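How to Block a Knitted Shawl Without Fancy Equipment

I put off blocking for years. I'd bind off, weave in my ends, wrap the thing around my neck and wonder why my lace looked like a crumpled napkin next to everybody else's. Then I finally soaked my Leka shawl last July and oh my goodness, it was like a different project! So if you have a finished shawl sitting in a bag somewhere, go get it and let's do this together.

What you need: a clean sink or basin, wool wash (or a tiny squirt of baby shampoo), two big towels, rustproof pins, and something flat you can stick pins into. I use foam play mats from the toy aisle. A spare bed works too, as long as you don't need to sleep in it that night.

Step 1. Fill the basin with cool water and add your wash. Push the shawl under gently and let it sit. I give mine 2 hours for wool, but if I'm using something superwash like Druvar I pull it out a lot sooner, because that yarn grows like crazy when it's wet.

Step 2. Let the water out and press the shawl against the side of the basin. Don't wring it! Lift the whole thing out with both hands under it so no part hangs down and stretches.

Step 3. Lay it on a towel, roll it up like a cinnamon roll, and stand on it. Barefoot is best. If the first towel is soaked through, do it again with the second one.

Step 4. Now the pinning. Start with the top edge and get that straight — I run a piece of cotton yarn between two pins as a guide. Then pull the center point down to where you want it and pin that. My shawl is 70 inches across the top, and I measured it before I pinned a single side point.
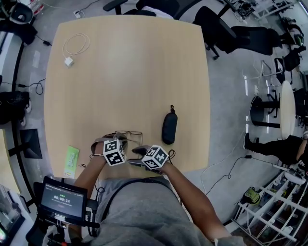 Once the top and center are in, work down each side, a few pins on the left and then a few on the right. I spent a whole evening on my first one because I did the entire left side first and then couldn't get the right side to match. If your edging has points, every point gets its own pin. Yes, it's a lot of pins. Put on a show.

Step 5. Leave it alone until it's completely dry. Mine took 11 hours with the ceiling fan on. Feel the thickest part of the border before you unpin anything, that's always the last bit to dry.

One more thing for acrylic knitters: a soak won't do much for you. Said Soliman from my Flisdale knitting group pins his dry and hovers a steamer over it, never touching the yarn. I tried that on a Bamen swatch and it worked great, but do test a swatch first, because too much heat makes acrylic go limp and it doesn't come back.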